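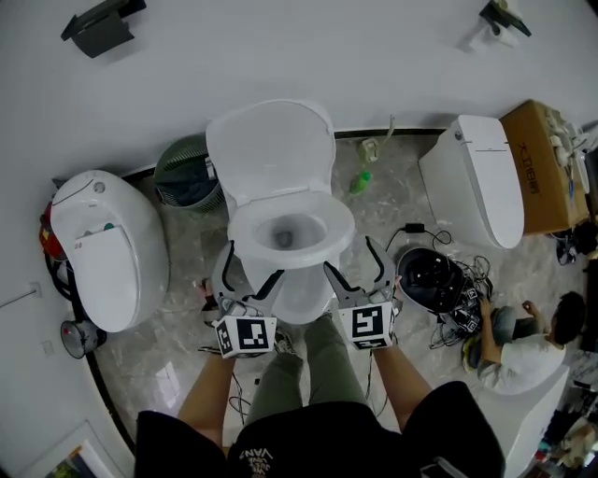
I have now spent 11 evenings comparing two pairs of hand-held grippers, and I would like it noted that none of the reviews I read beforehand said a word about toilets. The reviews like blocks. They pick up a block, they put down a block, they give it four stars. My view is that a gripper which can only handle a block belongs in a nursery, so I test on the seat of a plain white toilet, lid up against the wall, seat down, me leaning over it with a gripper in each hand and a marker cube riding on each one. You learn a lot about a pair of fingers when you ask them to get under a toilet seat.

The two contenders are the Mollitier pair and the Markura pair. On paper they're twins. Both are squeeze-to-close, both give you two fingers per hand, and both log finger opening along with position, so an arm can be taught the same motion later. The Mollitier costs 700 more for the set, and the brochure explains this with the word "refined," which I looked for on the invoice and couldn't find.

Round one was lifting the seat. The Markura fingers are stiff and a bit blunt at the tip, and they skate along the underside like a first-time ice skater holding the rail. Once they catch, they hold. The Mollitier fingers flex, so they slide in beautifully and then bend when the weight comes on. I tried it 13 times with each. Markura got 11 clean lifts. Mollitier got fewer, and I stopped writing down the ones where I said something rude.

Round two was lowering it again without a bang. Here the Mollitier earned some of its money back. That same flex works like a cushion, and I could set the seat down gently enough to do it in a house with a sleeping baby. With the Markura you have to plan ahead and mean it.

Then there's tracking. The cubes are supposed to stay in view of the head camera the whole time, and they do, right up until you turn your wrists inward to do anything useful. Linnea Fagerlund, who reads my logs and has no pity, sent me a plot from the first week with one word on it: "Where?" My right hand had vanished for most of a lift. We moved the cube mount back a little on both sets and things improved. We also dropped the marker size setting in Fiore, the controller software, to match what we'd really printed. It had been wrong since March. Neither of us is discussing March.

Fiore itself I've come around to. It crashes if you unplug a gripper before stopping a recording, and the warning about this shows up after the crash – a nice touch. But it replays a session smoothly, and it let me compare both sets on one timeline, which the Markura's own software refuses to do out of what I assume is pride.

Cables are a draw. Both sets have them, both sets' cables find your feet. I've started shuffling around the test room like a man in slippers on a wet deck.

So for now the Markura goes on to the next stage, where the Sornidcombe arm gets to try the same lift from our recordings. I have 2000 seconds of usable data, which sounds like plenty until you remember that a fair part of it is me repositioning my elbows. The Mollitier isn't going back in the box yet. I want to try its soft fingers on the flush buttons first, and Linnea wants to swap fingers between the two sets, which the warranty forbids in bold type.

Posted 09/11/2019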